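Beltstead Table Things

Plain text lists of ordinary office objects, the places they get put, and the words people use for them. Version 2.

What's in here

I started this list when I got fed up with calling everything "misc". If you've ever had to write down what is on a table so somebody in another building can set it out the same way, you'll know the problem. One person writes "phone" and means the thing with a cord, the next reads it and puts a mobile down, and then you spend the afternoon sending each other messages about it.

So: 51 objects, 610 placement notes, all in British English and all typed by me unless the row says otherwise. A placement note is one sentence that says where a thing sits in relation to its neighbours. "Phone in the middle, keypad to the right." "Box behind the phone, turned a bit." They're short on purpose. The longest ones are mostly about cables, and I apologise for those in advance.

The objects are the sort of stuff that collects on any shared table. Desk phones, lidded boxes, cups, vases, small bottles, staplers, trays, a tape dispenser that weighs more than it should, chargers, pen pots. Chairs are in too, but only as things to stand other things beside. I went back and forth on chairs for ages.

Files

objects.txt has one line per object, with a short name, a longer name and any other names I've heard for it.
places.txt holds the placement notes.
rooms.txt describes the rooms, very briefly.
setups.txt groups the placement notes into complete table layouts.
old/ is version one, kept so that existing links don't break. Please don't build anything new on it, the cup names are a mess.

Everything is UTF-8 with tabs between fields. I used to ship it as a Zokix table as well, and I've dropped that because I kept forgetting to export it and the two copies drifted apart. If you still need the Zokix version, the import takes the tab files quite happily as long as you tell it there's a header row.

The fields in places.txt

object: short name, must match a line in objects.txt.
surface: round table, long table, shelf, floor, chair.
note: the sentence itself.
near: whichever other objects the sentence mentions, separated by semicolons.
room: Varma or Hodier, see further down.
sure: y or n. I put n when I was writing from memory.

The "sure" column is the one I'd ask you to look at before you use anything. Some of the early Hodier rows were typed up on the train home and I wouldn't stake much on which side of the tray the stapler was.

How I name things

Short names are whatever most people in the office would say out loud. That's why it's "phone" for a landline and "mobile" for the other sort, and why the kettle isn't "water heater" even though somebody suggested it (politely!).

Colour comes first if it helps tell two things apart, so "pink cup" and "blue cup" are separate rows, but there's only one tape dispenser and it's just "tape dispenser". Size only comes in when colour fails. I don't record brands in the short name. They go in the longer name if I could read one, otherwise I leave the field blank, and blank means I couldn't read it or didn't look.

A vase with flowers in it is "flowers". An empty one is "vase". This caused more arguments than the rest of the list put together, but people setting a table say "shove the flowers at the back", so that's what the file says. If the flowers change from one bunch to the next, the name stays the same.

Cords are part of the thing they belong to unless they come off. The curly cord on a desk phone counts as phone. A charger lead counts as itself.

Left and right

Left and right are from the point of view of whoever is sitting at the table. "Back" is the far side from that person and "front" is the edge by their lap. On the round table this matters a lot, as there's no corner to hang on to, and in version one I'd mixed up the sitter's left with my left as I stood opposite with a notebook. I've been through all of those rows again. If you find one I missed, tell me and I'll fix it the same evening if I can.

I don't give distances. I did try it with a tape measure for a while and the result was a lot of very exact numbers for things that had been nudged by an elbow ten seconds later. "Just behind", "next to" and "well clear of" have been good enough for everybody who's used the list so far.

The rooms

Varma is the brighter one and has the window with pleated blinds. Pale walls, wood-look floor, black office chairs. The round table lives here, and it gets most of the phone layouts simply because I like working in that room.

Hodier is smaller, with the long table and the good shelf. It's also where the trays and pen pots ended up after the last big tidy, so if you're after stationery you'll want to filter on Hodier first.

I've kept rooms.txt short. Furniture moves, chairs especially, and I'd sooner say "a chair on the right" in the placement note itself than pretend the room file can keep up.

Layouts

setups.txt has 8 layouts. Each one is a name, a surface and the list of placement notes that make it up, in the order I'd set them out. I always start with the biggest thing and work outwards, flowers last, mainly because I've knocked them over going the other way round.

The one people ask me about is "phone table", so I've copied it out in full:

surface: round table
phone: in the middle, lying flat, handset left and keypad right
black box: further back and to the left, lid shut, clasp to the front, at a slight angle
flowers: at the back left edge, well clear of the phone
pink cup: beside the flowers
chairs: wherever they'll go, as long as somebody can sit at the front

Let the curly cord lie where it falls on the left. I used to coil it up under the handset to be neat, and it only springs out again as soon as the handset is lifted. The box wants enough space behind it that the lid can go all the way back.

The phone out on the round table first, and then the window and its blinds:

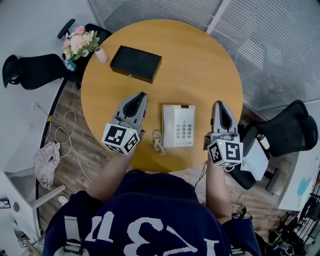
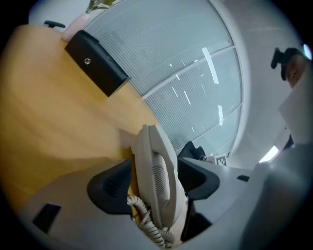 If you're making your own layout, copy an existing one and change the name, then swap the notes over one at a time. The checker script is very simple. It looks for objects that aren't in objects.txt and for "near" entries that don't appear anywhere else in the same layout, and it prints the line number. It won't notice if you've put two things on the same spot, so have a read through it yourself — preferably out loud, which sounds daft but catches nearly everything.

Known problems

"Beside" and "next to" are both used and mean the same thing. I keep meaning to pick one.

Some small bottles are down as "bottle" and others by what was in them. I've only renamed the ones I was certain of.

The floor rows are thin. I don't write down what's on the floor unless it's in the way.

Everything with "tray" in it assumes the tray is landscape way round to the sitter. If yours isn't, the notes will still read fine and be completely wrong.

There's nothing in here about food. I left it out on purpose, as a half-eaten sandwich isn't something I want to maintain a row for.

What it's good for

People have used it for setting out tables the same way in different rooms, for checking that written instructions make sense to somebody who wasn't there, and for arguing about what to call a pen pot. I'd be wary of using it to say what offices in general look like. It's two rooms in Beltstead and one person's habits, and I'm the sort of person who puts flowers on a table and then spends a whole section explaining what to call them.

Adding to it

Send me the row in the same shape as the others, tabs and all, and tell me which room and surface it was. One sentence per note, please. If you need a second sentence it's usually two notes. New objects are welcome if you've got at least one placement note to go with them. I won't add an object on its own, that's how the old list filled up with things that hadn't been on any table in living memory.

Spelling follows what's already there: grey, colour, centre. I'll quietly change it if yours doesn't.

Changes in version 2

Rewrote left and right on the round table. Split the cups by colour. Added the "sure" column. Merged "telephone", "desk phone" and "landline" into "phone", with the old names kept as alternatives in objects.txt. Removed the duplicate stapler. Next job is the cables, probably in November, when I've worked out what to call the grey one.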